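Textiles and Wear, Unit 4
Knit structures and how they behave
Handout to go with the September session – R. Bouzid

Bring this back next time, you'll need the table of terms for the swatch exercise. Corrections to Dalia Zaki please, she keeps the master copy.

1. Where we got to

Last time: woven cloth. Two sets of threads, warp and weft, crossing at right angles. Little give along either one, more on the bias. Strong, steady, frays at a cut edge.

Knit is a different animal. One yarn (in weft knitting) looping through itself row after row. Each loop is held by the one above it and holds the one below. Pull the fabric and the loops change shape before the yarn itself is under any real strain. That is where the stretch comes from. Not from the fibre, or not mainly. A wool jumper stretches, a cotton T-shirt stretches, neither fibre is elastic in the way a rubber band is.

Write that down, it comes up every year.

2. Terms

Course – a horizontal row of loops
Wale – a vertical column of loops
Gauge – how closely packed the loops are. Careful: on machines it means needles per inch, hand knitters use it for stitches over a measured square. Say which one you mean
Face / back – on plain knit they look different, V shapes on the face, bumps on the back
Recovery – how far the fabric goes back after being stretched, and how quick
Hand – how it feels. Vague word but the trade uses it
Ladder – a run of dropped loops down a wale

3. The main weft knits

Plain (also jersey, stocking stitch). All the loops pulled through in the same direction. Light, cheap, quick to make. Stretches more across than down. Curls at the edges: sides roll to the back, top and bottom roll to the face. The curl is built into the structure, pressing only hides it for a while.

Rib. Wales of face loops and wales of back loops alternating, 1x1 or 2x2 usually. The back wales tuck in behind the face wales so the fabric draws in on itself like a concertina. Big stretch across, good recovery, lies flat at the edge. Hence cuffs, neckbands, sock tops, hat brims.

Purl (links-links if you're reading older machine books). Courses alternate. Garter stitch to a hand knitter. Draws up lengthways so the stretch is mostly up and down. Thick, looks the same both sides. Baby clothes, scarves.

Interlock. Two 1x1 ribs locked together. Smooth both sides, stable, less stretch than rib, doesn't curl. Costs more in yarn. Better vests and polo shirts.

4. Cuffs, folds and bulk

People get this wrong in the practical so slow down here.

A knit tube pushed up the arm doesn't fold sharply the way a shirt sleeve does. It rolls. The thicker the fabric the rounder the roll. Three things decide what you get: the thickness of the fabric, how stiff the yarn is, and how much wider the tube is than whatever is inside it. Extra width goes into folds across. Extra length stacks.

Soft matte yarns in a dark shade hide all this. You lose the shadows between folds and the whole thing reads as one lump – a nuisance if you're drawing it, useful if you're selling it to somebody who worries about bulk at the wrist.

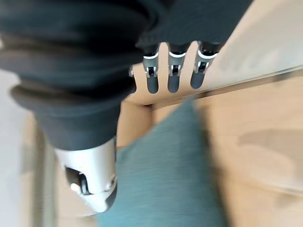
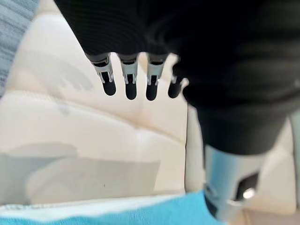 When you draw folds for the portfolio use a side light and leave some paper showing. Start with the lowest edge, since everything above is resting on it. Don't outline every roll. Two or three firm lines and let the rest fade out. The pencil sheets from last year's group are in the flat drawer under 3166 if you want to see how others managed.

5. Warp knits, briefly

Many yarns, each one zigzagging up the fabric and looping with its neighbours. Needs a machine, you can't sensibly do it by hand. Tricot and raschel are the two to know. Tricot: fine, smooth, linings and underwear. Raschel: open, nets and lace, also heavier stuff. Much harder to ladder than weft knits. Stretch depends on the pattern, can be very little.

Won't be examined in detail this term but you should be able to tell a warp knit from a weft knit with a magnifying glass. Look for Vs on the face, and then turn it over. If the back has short floats running sideways at a slant it's probably tricot.

6. Recovery test (the simple version)

Cut a strip, wales running the short way, so you are pulling across the fabric.
Mark two lines 10 cm apart with chalk, not pen.
Hang it with the clip, add the weight, leave it for the full 29 minutes. Not 25. Everybody stops early.
Measure between the lines while it's still loaded.
Unclip, lay flat, wait 5 minutes, measure again.

Worked case. Loaded length 15 cm, so it stretched by 5. After resting 11 cm, so 4 of the 5 came back. Recovery 4 divided by 5, 80 per cent. What's left over, 1 cm, is called growth and it's what gives you baggy elbows.

Do three strips of each fabric and take the mean. Rib ought to beat plain comfortably. If yours doesnt, check you cut it the right way round before you blame the cloth.

7. Washing and care

Wool felts with heat plus rubbing. Either one alone does less harm. Cotton knits shrink in length more than width, because they were pulled long in the making and the wash lets them relax. Acrylic goes limp if you iron it and won't come back. Dry heavy knits flat, the water in them is enough to drag the loops out of shape on a hanger.

Pilling: short fibres work their way to the surface and tangle. Worse on loosely twisted yarns and wherever there is rubbing, so underarm, side seam, inside of the cuff. A tighter twist helps but teh fabric feels harsher. Always a trade.

8. For next time

Read chapter 17, skip the part on dye lots.
Swatches: one plain, one 1x1 rib, one purl, same yarn, same number of stitches. Label them. Unlabelled ones go in the scrap box.
Bring one old knitted garment you don't mind cutting. Socks are fine if clean.
The Grellstead mill visit is still on, forms to Dalia by noon. Flat shoes, hair tied back, no loose scarves near the machines.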